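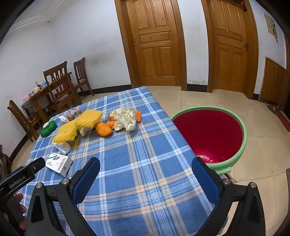
Ticket 3000 – tablecloth wont lie flat, Skokham flat, kitchen. Reopened Wednesday. Cloth is the blue plaid one, ordered from Udley, 49 inch. Table measures 46 so there should be overhang all round, there isnt on the door side. Keeps creeping. Cant check it properly with stuff all over the far half – fruit netting, the orange pouch, crumpled plastic bags, the white box with the barcode near the front. All that needs to come off first.

Tried so far:
– Ostix clips, two on the long side. Slid off
– turned cloth 90 degrees, same thing
– damp cloth underneath, no change, took it out again

Next: clear table, bin the netting and bags, keep the box til someone reads the label. Then Bawa grip liner under the cloth, trim to fit. Status – waiting on liner. Do not close agian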